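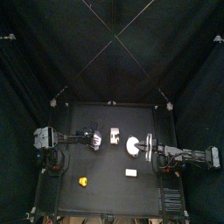

Zadbridge Two-Arm Club

The Zadbridge Two-Arm Club is a student robotics club that meets on Wednesday evenings in term time and teaches its members to run a pair of robotic arms at one shared table. I've been a member long enough to have opinions about most of it, so please read this entry as a friendly insider's version (the editors of this wiki have said they don't mind, and the old page was three lines long and wrong about the room).

Name

On paper we are the Zadbridge Bimanual Manipulation Society. Two-Arm Club started as what people wrote on the sign-up sheet when they couldn't spell the proper name, and it stuck. Older pages on this wiki may also call it Table Club, which is a separate group that plays board games down the corridor. We still get their post.

History

The club grew out of an evening class in basic programming, where a handful of us kept staying behind to fiddle with a single small arm that could wave and not much else. The department let us have a corner of the lab the following August, and we spent what was left of that summer learning how to bolt things down properly. The second arm came a good while later, and it changed the club completely! With one arm you mostly pick things up and put them somewhere else. With two you can hold a thing still while you do something to it, or pass it across, and suddenly everybody wants a go.

The table

Our setup is called Gedier, after the first project that ran on it. It's a square black tabletop with dark fabric walls, and the arms come in from opposite sides, each with a gripper on the end. New members tend to ask about the fabric. It keeps the background plain, so the software has less clutter to deal with, and it also stops people leaving their coats on the back edge, which used to happen a lot.

The things we practise with are ordinary small objects: blocks, dishes, little containers, anything a gripper can get hold of without a fight. Members bring in bits from home. Shiny things are a pain and so is anything squashy, but we try them anyway, usually late in the evening when the sensible work is done.

What members do

A normal session starts with homing both arms and checking that neither of them can reach the other's base. After that we work in pairs, one person to each arm, and swap sides halfway through. Beginners start with a simple pick and place using one arm while the other stays parked. Next comes the handover, where one gripper gives an object to the other in mid-air, and this is where most of the shouting happens. You have to close the second gripper before you open the first. It sounds obvious written down - I got it the wrong way round for most of a term.

We record each attempt and keep the runs in a shared folder. Last year's big effort was a set of 352 handovers, good and bad, all labelled by hand over a lot of biscuits. The bad ones have been more useful to us, since they show which grips go wrong and at what angle. A longer set of some 2000 runs is planned, though I suspect we'll still be talking about it when I graduate.

Competition

Once a year we enter the Santoro Cup, a friendly competition for student teams hosted at Lurnberg. Each team gets 40 minutes at a table and has to tidy a set of objects it hasn't seen before, with both arms taking part. Teams are allowed 3 restarts. Points come off for dropped objects and for arms touching each other, and we have lost plenty of both kinds. Our best result so far is joint second. Lurnberg won that year, on their own table, and I'm over it now (mostly).

Joining

You don't need to know any programming, and people from any course can turn up. The first few weeks are spent driving the arms by hand at low speed, which is good fun and teaches you how far they really reach. Tie long hair back, leave scarves and dangly bracelets in your bag, and keep your hands off the table while the arms are powered. There's a small yearly fee that goes on replacement finger pads and cable ties. We get through a silly number of cable ties.

See also

Santoro Cup
Gedier (project)
Table Club (board games)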